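Workshop notebook, July 2021
Proltcombe shop, glue trials for the drawer boxes

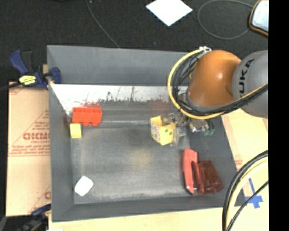

Moved on to the second batch of hide glue today. The first lot, from the April order, had been stored too near the window and never got past a weak gel, so I threw it out. The new granules are from Dririk and soaked up evenly overnight in cold water. I want the drawer boxes to have a bit of slope to the sides, like the big gray bin on the pale wooden tabletop, so the corners are compound angles and the joints need a glue that gives me time to shift things. Straight-sided boxes would have been done last week.

Cut the test corners from poplar offcuts, 200 mm long each. Miter gauge is still off by a hair. Shimmed it with tape for now. Yolanda Mateos has the good bevel gauge and will bring it back Monday.

Glue pot held steady once I turned the dial down a notch. Thinned the mix twice. First pass dragged under the brush, second ran off the brush in a clean string, and I used that one for all the joints. Sized the end grain, waited until it went tacky, then a full coat and into the band clamp. Two corners slipped when I tightened the band. Rubbing the joint by hand first and then clamping lightly worked better. Left them all overnight.

Murray Hinds came by to look and thinks a spline in each corner would be enough without fussing over the glue. He may be right for the shallow drawers. For the deep ones I would still like to see a bare joint hold before adding anything to it. He left me some maple strip for splines, a little thick for the kerf.

Sharpening: went through the 700 and the 4000 stones with the block plane iron. Small nick on the left side is gone. The 700 is dished and needs flattening before anyone else uses it.

To do
Break the test corners and write down where each one fails
Flatten the 700 stone
Plane the maple down to fit the kerf
Ask Szczepańska for a price on quarter inch drawer bottoms
Reset the miter gauge properly and take the tape off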